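Search this guide Type a word or part number Go

Section 3. Hanging patterned paper in a small room

Read Section 2 first if the walls have not been washed and dried. The leaflet in the Vindon roll says that its paste-the-wall papers can go on "any sound surface". We would not take that at face value. Gloss paint is sound, and paste slides about on it.

You will need the paper, ready-mixed paste, a roller, a plumb line, a smoothing brush, a long straight edge and a knife with fresh blades. The Ojala starter kit (part 352) has most of these. The seam roller in it is poor and you can leave it in the bag.

3.1 Before you cut

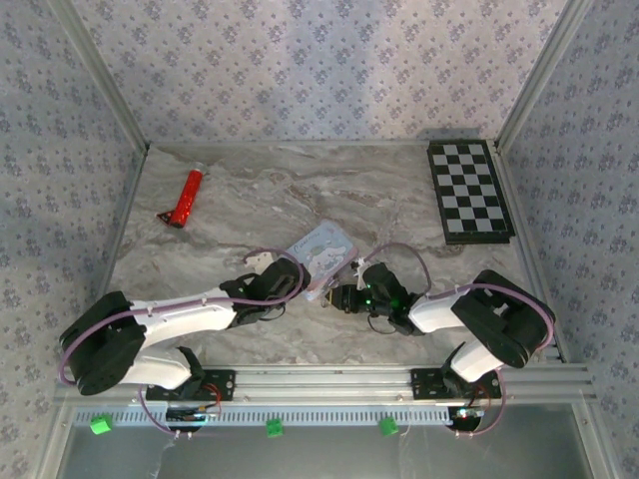
Page last changed: 18 January 2026

1. Check that every roll has the same batch number. Shops will tell you that batches match closely enough. Hold two rolls side by side in daylight and decide for yourself.

2. Measure the wall height in three places, left, middle and right. Use the largest figure. Old rooms are rarely square, and new ones are not much better.

3. Find the pattern repeat on the label. Add one full repeat to the wall height for each length, then a little extra at the top and bottom for trimming.

4. Work out how many lengths you will get from a roll. Do the sum by hand. The calculator on the Veltham site leaves out the repeat, so with a large pattern it will send you home short.

5. Mark a plumb line on the first wall. Do not use the corner as a guide, however straight it looks.

Note: Small repeating patterns are sold as easy for beginners. They waste less paper, that much is true. They also show a crooked join more clearly than a big loose pattern does, and the eye goes straight to it.

3.2 Hanging the first length

1. Turn off the power to the room at the fuse box before you work near sockets or switches. Loosen the covers only once you have checked the power is off.

2. Roll paste on to the wall, slightly wider than one length. If your paper is 900 mm wide, paste a little beyond that. Keep the edges well covered, as dry edges are behind most of the lifting people write to us about.

3. Hold the top of the length against the ceiling line and let it hang. Slide it until the side edge meets your plumb line.

4. Brush from the middle outwards. Press lightly. A firm hand stretches damp paper, and it shrinks back later and opens the join.

5. Crease the top and bottom with the back of the scissors, then trim against the straight edge. Change the blade after every few cuts.

CAUTION: Do not wipe paste off the face of the paper with washing-up liquid, whatever the back of the tub says. Use a clean damp sponge and dab. 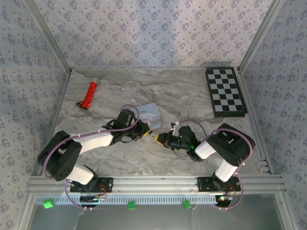 6. Hang the next length to the right, matching the pattern at eye level first. If it drifts out towards the floor, leave it there. Skirting and furniture hide a good deal, and a match that is perfect at ankle height is no use to anyone.

3.3 Inside corners

Never take a full width round a corner. Anneli Vainio, who wrote the first version of these notes, allowed 20 mm to turn on to the next wall. Some newer guides say less will do. We tried less and had gaps by March, so the old figure stays in.

1. Measure from the last join to the corner at the top, middle and bottom.

2. Add 20 mm to the widest measurement and cut the length to that.

3. Paste well into the corner and press the paper in with the brush.

4. Drop a new plumb line on the second wall. Hang the offcut to it, lapping over the turned strip. You will lose a sliver of the pattern.

Note: Overlap adhesive is needed on vinyl papers only. Cisach sells a tube of it for every kind of paper, and on plain paper we could not tell which join had it.

3.4 Children's prints

Cartoon prints have a right way up and often a large repeat, so buy for waste. Check the roll for a direction arrow before you cut. If there is none, unroll enough to see a whole figure, and mark the top of each length on the back in pencil.

Be wary of "wipe-clean". Test a scrap with a damp cloth and leave it overnight. Iida Ikonen's test scraps lost colour on two papers out of the four she bought, both with that word on the label.
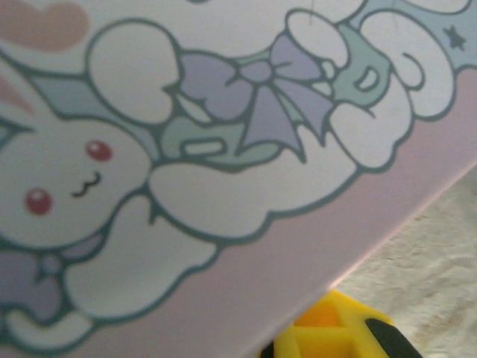
Fig. 3. Pastel cartoon print with teal outlines, close up.

3.5 Drying

Leave the room at its normal heat. Do not turn the radiators up to speed things along. Bubbles seen in the first evening often go flat by morning, so keep the knife away from them until then. Any still there can be slit, pasted behind with a small brush and pressed down.

For lifting edges, see Section 4.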